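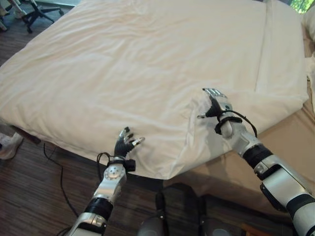

A white duvet, creases and all, waiting on its corners.

The Long, Soft Business of Making a Bed

By Usa Somboon
Oct 14, 2025

My grandmother made her bed before she put the kettle on, and she made it so tightly that as a child I was afraid to sit on it. There were blankets in those days, and a top sheet folded down over them, and a bedspread that went over the lot and was tucked in under the pillows with the side of the hand, in one long swipe. The whole job took her a good while, and she hummed through it. I have never in my life made a bed that way, and I suspect that you haven't either, or not recently, and the thing we have to thank (or blame, depending on how you feel about wrinkles) is the duvet.

I have been thinking about duvets since August, when I moved back into my own bedroom after a summer of paint fumes and found that I had forgotten how I liked it. The walls were done and the curtains were up, and still the room looked like a place where somebody had dropped their laundry. It was the bed, of course. A bed is so much bigger than anything else in a bedroom that whatever it is doing, the room is doing too. You can have lovely lamps and it won't help you.

So I went and asked people. I asked my sister, who gives everything one good flap and leaves the room. I asked at Dalard, the little inn up the valley where they change 12 beds before lunch and where I was allowed to follow along with my sleeves rolled up. And I asked at Gündoğdu, the bedding shop on our main street that has been selling me pillows for 20 years and has never once let me leave with the one I came in for.

What I found is that everyone has a method and that everyone is a little bit shy about it, the way people are about how they load a dishwasher. They'll start by saying there's nothing to it. Then they show you, and there's a certain way of taking hold of the corner, and a little shake that goes with it, and a look over the shoulder at the pillow to see if it's straight, and you realize they have been doing it exactly like that for half their lives.

The other thing I found is that a white duvet forgives nearly everything. I had always assumed white would be the fussy choice, and for stains it certainly is (I drink coffee in bed, so I speak from experience). But for plain rumpling it's wonderful. The creases go soft and shadowy, and from the doorway they look like weather. My dark green cover, which I loved in the store, shows every fold as if it had been drawn on with chalk, and the cat as well.

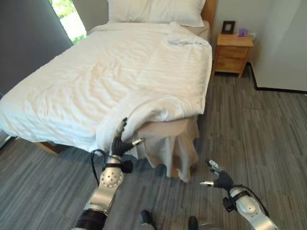 Start at the foot

At Dalard they begin at the bottom of the bed, and it has changed my mornings, I really mean that. I used to stand up by the pillows and haul the whole thing toward me, which brings the duvet up nicely on my side and leaves it trailing off the far corner like a tablecloth in an accident. Then I'd walk around and haul it back. Then I'd walk around again. I must have covered miles in that bedroom.

The inn's way is to go to a foot corner first, pinch up a fold of the duvet right at the edge, and lift it a little clear of the bed before you move it anywhere. You want the fabric free of whatever is underneath. If you have a bed skirt, and I'm very fond of a bed skirt, especially a beige one with loose pleats that hides a multitude of shoeboxes, then you'll know how the duvet likes to snag on it and drag one of the pleats sideways. Lift first, then slide. Once that corner hangs the way you want it, go around and do its partner, and only after that walk up toward the head.

By the time you get to the top there is usually a bunched-up bit near the pillow, where all the extra has collected. Don't fight it from above. Take hold of the top edge with both hands, wide apart, and give it a low, lazy shake, more of a ripple than a flap, and let the air underneath do some of the work. It may need a second go. Mine generally does.

As for how far it should hang, I was told at Gündoğdu that people buy their duvets too small and then wonder why the bed looks cold. They like to see 12 inches of drop on each side, enough to come down over the edge of the mattress in a fat, rounded curve. If you share your bed with a person who rolls, you'll want it for other reasons too.

Tucked or loose?

I had expected this to be a mild question and it was not. My sister is a loose person. My neighbor tucks in the foot and gets quite pink when you suggest otherwise. The inn leaves the sides hanging but turns a fold down one long edge when a guest has asked for an extra blanket, so the blanket can be found, and I thought that was a very gracious little habit and have stolen it.

I've come down on the side of loose, mainly for the feet. Tucked feet are trapped feet, and mine like to be able to get out around three in the morning. But a fold is a different matter from a tuck, and I'd encourage you to play with folds. Turn the top back toward the foot by the length of your forearm and you get a thick, inviting band across the bed, and you see a bit of sheet, and the pillow gets some room of its own. Run a fold along one side and the bed looks narrower and neater, handy in a small room where you have to squeeze past. None of this costs anything, and if you hate it you can shake it out again.

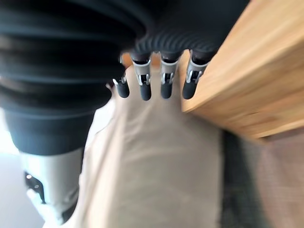

Photography: Nirnon Pictures

Let me say a word about what goes around the bed, which tends to be left out. You can't make a bed well if you can't get at it. For years I had mine shoved against the wall on one side, and I made that side by kneeling in the middle of the mattress and swatting, and then of course I had to climb off again and undo everything with my knees. When I moved back in after the painting I pulled it out and gave myself 2 feet of floor all the way along. I lost a chair by it. I don't miss the chair, which only ever held cardigans.

Wood is kind to white bedding, I think, and the paler woods kindest of all. A light headboard with a white pillow leaning up against it hardly needs anything more, and it spares you the mountain of cushions that has to be taken off every night and stacked someplace. I had over a dozen at one time. I have kept two, and they live on the window seat.

Carpet is nice under bare feet but it does hold on to lint, and a fluffy new duvet cover will shed for the first few washes, so run the vacuum along the sides of the bed after you've made it and not before. If your carpet has a stripe to it, you have a useful guide for getting the bed square, or for discovering that it hasn't been square since you bought it.

Smoothing, and when to stop

The last stage is the one I enjoy most, and it's where I tend to waste the morning. You go over the top with your hand, fingers a little apart, pressing lightly and drawing the fabric toward you. At Gündoğdu they'll tell you to use the flat of the hand. I've tried both, and I think the palm is better for the broad middle of the bed, while the fingertips are better near the edges,

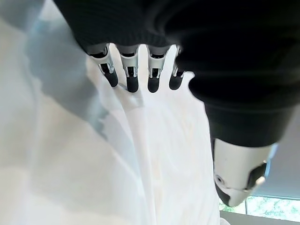

where the filling likes to hide in clumps and you need to feel for it. Press, and you can tell at once whether there's anything there. If there isn't, take the edge of the cover and the duvet inside it together and give them a tug so they travel as one. If they won't, the inner duvet has probably come away from its corner, and no amount of smoothing on top will fix it. Unbutton, reach in, find the corner, pull it home. Clatness, the company that made my current cover, sews a little tie inside each corner, and I ignored those ties for the first year out of pure laziness. Please tie yours.

And then stop! I say this as someone who has ironed a duvet cover while it was on the bed. A bit of rumple is the nicest thing about bedding like this. The light comes in at the window and catches along the folds, and one part goes bright and another goes a cool sort of blue, and it looks like somewhere a person would want to lie down. Guests at Dalard, I'm told, sit on the edge of the bed within a minute of getting the door shut, coats still on.

I make mine after the kettle, I'm afraid, and some days well after it. But I do start at the foot now, and I hum a little on the way up.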